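Ticket: Second pair of hand-held grippers, plus spares, for home packing tasks
Project: Bultolura
Queue: Equipment requests and faults
Raised by: Tarun Mathur
Status: Open, waiting on quote
Priority: Normal

Original request

We need a decision on whether to buy a second pair of hand-held grippers for the household work, or keep going with the one pair and spend the money on spares. I first put this in as a fault ticket because the left unit kept dropping its connection, but it has turned into a budget question and I have been asked to keep it all in one place.

What happens: the left gripper drops out part way through a session. The right one carries on. When one side goes, the whole take is lost, as the two sides have to line up. The operator then has to unpack whatever has been packed, put everything back on the bed or table and start again.

What I have tried so far:

Swapped the cable on the left unit for the one from the right. The fault stayed on the left.
Tried a different port on the recording unit. No change.
Tried a shorter cable. Fewer dropouts, but the operator could not reach the far side of the box.
Updated the software on the recording unit. No change.

Over 14 sessions with the left unit I logged 6 dropouts. All were in tasks where the wrist turns a lot, such as putting things into a box from above. Wiping and folding did not trigger it.

Reply from equipment desk

Thanks. Can you say which tasks are planned for the rest of the quarter, and whether any can be done with one hand? If the single-hand tasks can be moved forward, we may not need to buy anything before the new budget opens in April.

Also please confirm if the fault is at the plug or inside the body of the unit. Chaudhary will look at plugs but will not open the body.

Reply from Tarun Mathur

The planned tasks are nearly all two-handed. The main one is packing small household goods into a cardboard box in a bedroom. The operator picks up an item in each hand and puts them in together, or one after the other. Toilet rolls are in the set as they are light, easy to get hold of and squash if you grip too hard, so they show up bad fingertip settings quickly.
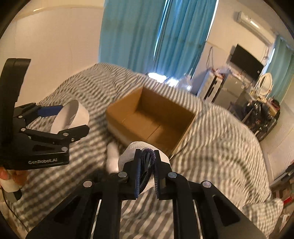
Moving the single-hand tasks forward would cover two sessions at most. After that we would be standing still. The flats are booked and the operators are paid for the slot whether the kit works or not, so a lost session costs us the same as a good one.

On the plug: I think it is the plug. If I hold the cable firm where it goes into the unit, the connection stays up. If I let it swing, it goes within a few minutes. I have not opened the body and don't plan to.

For the budget, these are the options as I see them.

Option A. Repair the left unit and buy two spare cables. Cheapest. We are without the left unit while it is away, so the two-handed work stops.

Option B. Buy one more left unit and keep the faulty one as a backup after repair. Work carries on. The trouble is that the supplier may only sell them in pairs. I have asked.

Option C. Buy a full second pair. Dearest, but we could run two flats on the same day, and a fault on one pair would not stop the other.

I would go for B if we can get it, and C if we can't. I would not go for A on its own.

Reply from equipment desk

We asked Kemero for prices on all three. They can do cables and fingertip pads from stock. For the grippers themselves they have given a lead time of 21 working days, and that starts from the purchase order, so nothing bought now will help with this month's bookings.

They will sell a single unit, but the price per unit is higher than in a pair. It still comes out well under the price of two.

Things they have asked us to confirm before they write the quote:

The cable length we want. The standard one is shorter than what you are using.
Whether we want a carry case. Uvutent supplied the last case and it was not included in the gripper price.
Whether we need spare pads for the fingers, and for which side.

Reply from Tarun Mathur

Cable length: same as what we have now. Please don't let them put the short one on the quote. With a box in the middle of a double bed the operator has to lean over and reach round it, and the short cable pulls.

Case: yes. At the moment the grippers travel in a rucksack with a towel round them, and I suspect that is how the plug got bent.

Pads: yes, one set for each side. They wear at the tip first. The ones we have are fine for now, but I don't want to pay delivery twice.

One more thing for the budget line. Please add the small consumables. So far the operators have been buying boxes and rolls themselves and claiming it back, and two of those claims are still unpaid from before the holidays. It is not much money but it annoys people. A flat amount per session would be easier for everyone.

Stopgap in place since Sunday: I have fixed the cable to the handle of the left unit with a fabric strap, so the strap takes the pull and the plug doesn't. Two sessions done like this, no dropouts. I would not call it fixed. The strap needs doing up again each time the unit changes hands, and one of the operators finds it gets in the way of the thumb.

Reply from equipment desk

Noted on the strap. Please carry on with it and log any dropouts here with the task and the time into the take.

We have put Option B forward with two spare cables, pads for both sides and a case. Repair of the faulty unit is a separate line so that it can be approved on its own. Chaudhary can take it for the plug repair once the new one has arrived and been tested, not before.

Consumables have been added as a flat amount per session. The unpaid claims have gone to accounts. Please send the receipts again, as they only have one of them.

Still to do

Kemero: written quote with the longer cable shown on it.
Tarun: resend receipts, and send the serial number of the left unit.
Equipment desk: raise the purchase order when the quote is in.
Tarun: run the box packing task on the new unit before the old one goes away, with a full set of wrist turns, and post the result on this ticket.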